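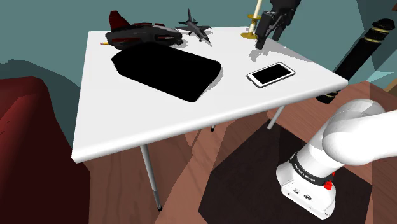

Wultlow, October

Search posts Go

1/ Started a new batch of simulated episodes for the pick-and-place set. Project name is Plolora, renderer is Ultgate. Target is 200 accepted episodes per layout. Notes as I go, mostly for my own use.

2/ Layout: white table, Franka arm, five things on top. Toy spaceship, small grey jet, black pad, candle in a gold stand, phone. Couch and rug stay in for background variety.

3/ Task text for this layout is "pick up the candle holder". The candle is tall and the stand has a small ring partway up, so the grasp height matters more than the approach angle. I sample the height and leave the angle alone.

4/ First pass: 159 attempts, 77 accepted. Most of the rejects were the holder tipping after the fingers closed. A few were the planner timing out near the joint limits.

5/ Rejects are kept in a separate folder with the reason code. Last year we threw them away and then wanted them for the success classifier. Disk is cheap.

6/ The pad is very dark and renders with almost no surface detail. Depth is fine, colour is close to useless. I'm leaving it dark for this batch and will vary the material in the next one.

7/ Two aircraft on one table is deliberate. "The grey one" is a poor instruction when the spaceship has a dark grey body as well. The annotators at Esteves now have to give size or type: "the small jet", "the spaceship with the red tail fin".

8/ Object poses are resampled every episode. Wall colour and lighting change every 100. I tried changing everything at once and couldn't tell which setting was causing the failed grasps.

9/ Slowed the gripper closing speed and added a short pause before the lift. Running the same seeds again overnight so the two passes can be compared directly.

10/ Phone layouts next. It lies flat, so there is very little for the fingers to get hold of. I may swap that task to a push. Will post the accept rate on Monday.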